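ok people keep asking me what it's like "working with the robots" so I'm going to do this as a thread and then I can just send everybody the link. long one, I'm on second shift and I have a whole pot of coffee in me

background: I've been at Berkness nine years. we're a contract packer, which means other companies make a thing and we put it in a box and put the box on a truck. candles, drawer pulls, replacement filters, dog vitamins for a while (the smell!!). I started on the tape line and now I'm lead on station 4

station 4 is boxes. specifically it's small orders, the ones that are different every time. the big runs have been on a conveyor since before me, a machine the size of a bus that does one size of carton all day long. my area was always the leftovers, eight people at tables with a stack of flats and a tape gun

in May they put arms on three of the tables. there was a meeting in the break room where Bradley Tapley (plant manager, decent guy, terrible with slides) told us nobody was getting cut and the room got very, very quiet. Virgilio asked if he'd put that in writing. and Bradley did! it was on the board by the end of the shift with his signature on it, and it's still up there, a little coffee-stained now

I'll tell you where everybody went, that's the first thing my sister asked me. eight people on station 4 before. five now. one retired and was going to anyway. one went to receiving for the day hours. one is Nia, and Nia gets her own post further down

so the job before. you pick up a flat, square it, fold the bottom, tape, fill, fold the top, tape, slide it left. on a good night the whole station did 619 boxes. I know that number by heart because it was on the whiteboard as The Record for two years and Emrys drew a little crown over it

your hands on that job. I wore a brace on my right wrist for a winter. cardboard takes all the oil out of your skin, you get these tiny cuts on the side of your thumb that never totally close, and if you've ever used hand sanitizer on those you know what I mean

the job now, the arm moves the box. it takes it from the fill spot, turns it, lines it up, pushes it over to the taper. that's it, that's the glamorous future. a person still fills it, because the orders are all weird and half the stuff is breakable and wrapped in tissue

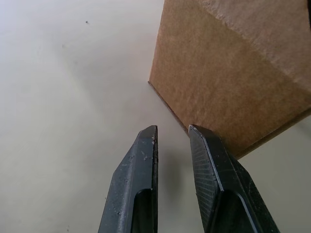
most of what I do in a shift now is look at fingers. I mean it, the grippers are called fingers, and I spend more time on them than I do on my own nails. I go by every table and check the pads, the part with the crosshatch on the inside, because when that pattern fills up with paper dust the box starts to slip. cardboard sheds like a cat. you get white flecks stuck on the black parts and scratches all over the tips, and the scratches are just wear, I leave those alone, but the dust I go after with a stiff little brush and a can of air. then I wipe the table. even a crumb sitting off by itself on that pale top gets wiped up, I have become a person who does that

Derek Dunmore taught me all this. he's the tech from Statora, the company that did the install, and he was with us for the first three weeks. first day he hands me the pendant (the big clunky remote with the red button) and goes "you drive." I said I don't even like backing up my truck. he said great, you'll be careful

I was SO careful. it took me most of a morning to move one empty box a foot and a half. the whole station was watching and Emrys was doing golf announcer voice

the thing I was not ready for is how much teaching it is. I pictured a guy with a laptop typing and then it knows. what we did was we stood there and walked it through positions, over and over. come in low, come in at the corner, don't shove, close. if you come in too high you crease the wall of the box. too fast and you push it crooked before you ever get hold of it

and who knew where to grab a box so it doesn't crease? us! Derek said he'd been putting arms in for a long time and he had never folded cartons for a living, so he would ask Virgilio, and Virgilio would close his eyes and do the move in the air with his hands. then Derek would write it down. I thought about that a lot on the drive home

Virgilio Buenaventura, for the record, has been taping boxes longer than I've been allowed to drink. he was the most against it of anybody. he called the first arm "the nephew" because it showed up late, needed everything explained, and somebody else was paying for it. now all three are the nephews. new people think it's an official term

good stuff first:

my wrist. the brace is in a drawer. I can open jars again. I can't put a price on that and I'm a little mad it took this long

the lifting. we had the Kotero account, those are the cast iron trivets, and a full box of those is a brick. turning them all night was the worst job on the floor and people traded shifts to get out of it. an arm does the turning now and it doesn't care

the numbers. last month the station had a night of 1,079. with five people. Emrys erased the crown and redrew it bigger

now the other stuff, because I said I'd be fair

it's lonelier. I didn't expect that one. the tables used to be pushed together in two rows facing each other, and you talked. all night, about everything, divorces got discussed over those tables. now there's a guard and a walkway around each arm and you're ten feet from the next person with a fan going. we do breaks all together now, that was Virgilio's rule and he enforces it like a bouncer

the pace is weird too. when it was all hands, the station slowed down after lunch and everybody knew it and it was fine. the arm does not slow down after lunch. if I'm filling, there is always a spot open and waiting on me, and nobody is standing there yelling, it's just... open. first couple weeks I was skipping water so I wouldn't fall behind

I brought that up with Bradley and I was nervous to. he went and got the cycle time lengthened, and there's a pause pedal at every fill spot now that any of us can step on without asking a lead. in the first week we logged 309 pedal stops and upstairs kind of gulped. then it dropped, because people step on it when they need it and don't when they don't

(the pedals are the best money they spent on the entire project, I will say that to anyone)

and the pay. ok. leads got a bump for the training. the fillers did not, not at first, and their job changed as much as mine did. that took until late summer and a lot of unpleasant conversations and it came out to 85 cents an hour. it should have been more. I'm putting it here so it's somewhere

Nia! Nia Bellis was on tape next to me for four years and she is the quietest human being at Berkness. during the install she'd stay ten minutes after shift and watch Derek. she never said a thing. then one night Derek's gone, table 2 faults out, I'm standing there on hold with Statora listening to flute music, and she reaches past me, backs the arm off, re-homes it, and clears the fault

I hung up on the flute

she's the cell tech for second shift now. own desk, own login, and they're paying for her classes at the community college. she told me she'd been planning to quit in the spring. she still doesn't talk much but she will talk about servo motors until you have to fake a phone call

stuff it's bad at, since people seem to think these things are magic. crushed flats. if a flat's been on the bottom of the pallet and it's got a wave in it, the box comes up a hair out of square, and the arm goes where the box should be. you or I would just give it a squeeze. so now we sort flats before shift and the wavy ones go to the hand tables

also glossy boxes. we have a candle customer, Fiore, pretty coated cartons, and the pads slid right off them. we lost a whole evening on that. Fiore is back to 100% hands, and I'm not going to lie, people were pleased. there was a little bit of whooping

we still run two hand tables and there's a list for who gets them. a LIST. same people who complained about taping for years are now asking me can they please have a night on tape. I get it. I put myself on there too. I like the sound of the gun

somebody asked me under my last post if I'm training my replacement. I don't know. I've got a signed piece of paper on a corkboard and nine years in. Emrys Cadwaladr thinks they'll be filling too inside five years and he's usually right about stuff like that, he called the parking lot thing. Virgilio says come talk to him when one can wrap a wine glass

what I'd tell you if they're about to do this where you work: get it in writing, before the install. ask who's getting trained and ask for it to be more than the leads. ask for the pedal. and hang around after shift and watch the tech if your feet can stand it

ok table 3 is beeping at me and break's over, will answer replies around 9

oh and buy the good brush for the pads. we went through four of the cheap ones, the bristles fall out and then you're picking bristles out of the thing too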